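Nomvula Engelbrecht works at Pullham, a place that cleans and sorts lost clothes and keys. She has worked there since May. Two robot arms now share the work.

## What do the arms do?

Each arm has a gripper, which works a bit like your finger and thumb. The arms practice small jobs with cloth and keys. Soft cloth is hard for a robot. It changes shape each time it is moved.

## What do people do?

People used to do all the sorting by hand. Now they also set things out and check the work. Nomvula had 57 lessons to learn how. She says she bends down less but has to watch more closely.

## Look at the work

Both pictures show a clothes rack with a red garment on a hanger.

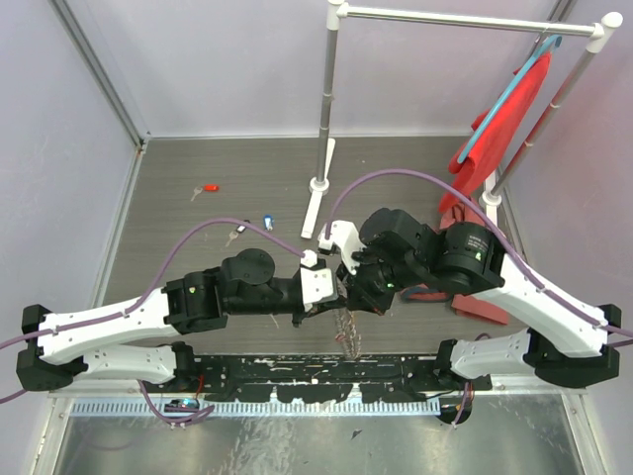
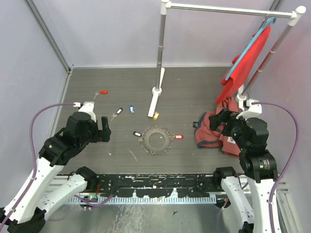
## Words to know

**Automation:** using machines to do jobs that people did before.

**Gripper:** the part of a robot that holds things.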